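Trutport visit: how Morsy writes its rules for hand-held gripper work

Our group went to the Morsy site at Trutport in November. The visit had been set up through Floson, who supply some of the training there, and we were given 2 hours on the floor and a short talk afterwards. Most of us work in packing or assembly and wanted to see how another site handles its house rules, as ours at Clukeneck are due for a rewrite.

The talk came second but I will put it first. Morsy keeps one document for all its gripper stations. It fits on 3 pages and replaces an older manual that had grown too long for anyone to use. Each rule is one sentence. Where a rule has an exception, the exception is printed on the same line, and the station lead signs for it.

The rules we copied down were these. Both grippers are checked before a session and the check is written in the log. The marker cubes must be clean and must not be covered by sleeves or tape. Cables are routed away from where the operator's feet go. Drinks are kept off the working part of the table. Objects are set out before the operator picks up the grippers, and anything added later means stopping and starting a new entry.

On the floor we stood behind a line and watched the table work, which that afternoon used small decorative items: artificial flowers, leaves and a little potted succulent.

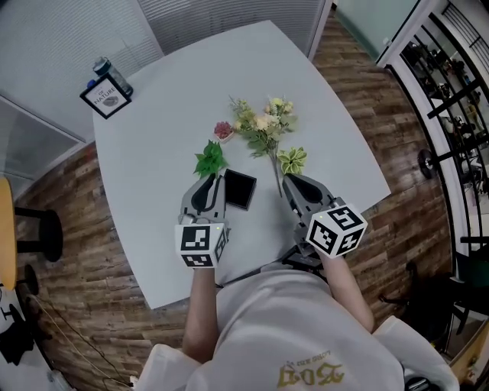 A gripper in each hand at the table, with the marker cubes at the base of both.

We asked about cables, as they are our own weak point. The answer was that the rule is checked at the start of each shift and again after any table is moved -- the second check was added this year. We also asked about the water bottle rule. It allows a closed bottle at the far side of the table, and open cups are not allowed in the room at all.

Record keeping took up the rest of the time. The site has 3,000 logged sessions under the present rules. A session with a missing check is put aside and not used, even if the work itself was good. Some of our group thought this was strict. Morsy's view is that a log with gaps in it is hard to defend later.

Parking at Trutport is limited, so share cars if you go. Notes from the talk are in the shared folder, and comments on the Clukeneck draft should go in there too.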